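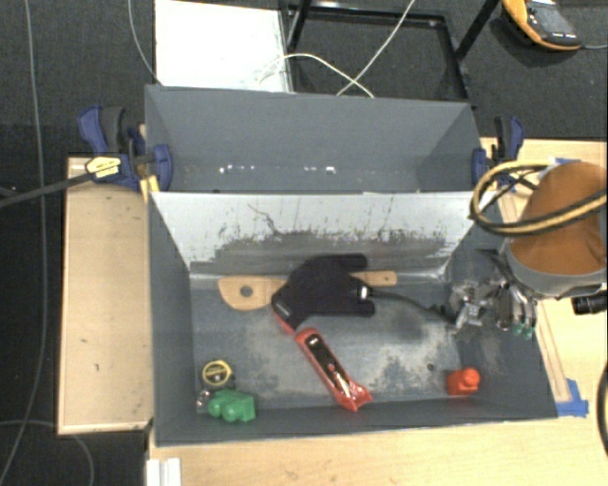

The edge that does the work

Most hand tools are thrown away blunt. A chisel, a kitchen knife or a pair of garden shears spends a short part of its life sharp, a long part getting worse, and then goes into a drawer. The steel is rarely at fault. Sharpening is a cheap process that needs little equipment, but it depends on a few facts about metal and abrasion that are seldom printed on the packet.

An edge is the line where two ground surfaces meet. If both surfaces are flat and smooth, the line is thin and continuous. If either is scratched, every scratch that reaches the line leaves a notch in it. A blunt edge seen from the end has a rounded tip, and the radius of that tip is what the user feels as bluntness. To restore the edge, metal must be removed from one or both faces until the rounded part has gone. There is no other method. Steels and strops straighten and polish what is left, and are useful for that, but they cannot replace a tip that has worn off.

Sepehr Jalali has run the Korkari grinding shop since he bought it from the previous owner, and he takes in work from joiners, hairdressers, upholsterers and two commercial kitchens. The shop is a single room with a north-facing window. He inspects each edge under that window before he does anything to it, holding the blade so that the light runs along its length. A sharp edge reflects nothing. A blunt one shows a bright thread, and a chip shows as a bright point.

"People bring me a knife and say it has lost its temper," he says. "It hasn't. To lose its temper it has to get hot, and the only person likely to do that is somebody like me."

Hardened steel is tempered by reheating it to a chosen temperature after quenching. If it later goes above that temperature, it softens. In plain carbon steel the damage can be seen as a straw, brown or blue colour at the edge, and a dry grinding wheel can produce it in a few seconds, as the thin tip has nowhere to send the heat. The blued metal must then be ground away, which makes the tool shorter and invites the same mistake again. Jalali uses a slow wheel running in a trough of water. It is slower by a wide margin and he charges accordingly.

Angle

The included angle of an edge is a compromise between ease of cutting and resistance to damage. A low angle parts the material with less force. A high angle has more metal behind the tip and will survive a knot, a bone or a staple. A paring chisel pushed by hand can be ground much finer than a mortise chisel struck with a mallet, and an axe is coarser again.

Problems arise when the angle is changed by accident. Someone sharpening freehand tends to lift the tool slightly at the end of each stroke, and over several sessions the bevel becomes convex. The edge may be quite sharp, but it now meets the work at a steeper angle and feels dull. The owner then sharpens again, in the same way, and the bevel gets rounder. A line of felt-tip ink across the bevel will show the fault. After two or three light strokes the ink should have gone evenly. If it has gone only at the heel, the tool is being held too low, and if only at the tip, too high.

Roller guides deal with this well enough for plane irons and chisels. They are less good with narrow blades, which tip sideways, and are no use for anything curved. Jalali has a drawer of them, all left behind by customers.

Abrasive

Stones are graded by the size of their particles, and the numbers are not consistent from one system to another. A stone sold as 1000 under the Japanese standard is not the same as abrasive paper marked 1000 under the European one. Anyone assembling a set from several makers should compare particle sizes in microns, where these are given.

The Alurier bench stone, which Jalali uses for most chisels, is a soft waterstone. It cuts fast and wears fast. The one in use at the time of my visit had been flattened so often that it was down to half its original thickness. Soft stones must be flattened regularly, for a hollow stone will produce a rounded edge on a straight blade. He rubs his on a coarse diamond plate after every fourth tool, with pencil lines drawn on the surface to show when the low places have been reached. A hard oilstone can be left far longer, but it clogs, and a clogged stone burnishes where it ought to cut.

The coarse stone matters most. All the reshaping is done there, and the finer stones only remove the scratches left by the one before. The sign that the coarse work is complete is a burr, a thin lip of bent metal on the side away from the stone, which can be felt by drawing a thumb off the edge (never along it). The burr must run the full length. Where it is missing, the rounded tip is still there, and time spent on finer stones will polish a blunt edge.

Results

Kofi Gyamfi, a joiner who fits staircases, kept a record of his own bench chisels over one winter. He worked in European oak and noted each time he went back to the stones. Across the set he made 296 entries. Chisels taken only as far as the medium stone needed attention after up to 54 minutes of steady paring. Those finished on a fine stone and then a strop lasted 90. The extra finishing took him two minutes a tool. He does not claim that the figures would hold for softwood, and he was not working blind, so he knew which chisel had been treated in which way.

His kit is mixed. The paring chisels are old Broler pattern, bought second-hand, and the rest are Alipour with plastic handles, which he prefers for anything that will be hit.

Storage accounts for a good deal of avoidable wear. Edges kept loose in a box knock against each other and chip — the harder the steel, the worse the chipping. A canvas roll is adequate if it is dry. Leather sheaths are less suitable over long periods, as some tanning salts hold moisture against the steel and cause pitting. A pit that reaches the edge is a notch like any other, and has to be ground out from the flat side, where there is most metal to remove.

Jalali wipes each finished blade with camellia oil and wraps it in newspaper. The charge for a chisel includes the back, which he flattens once and which should not need doing again.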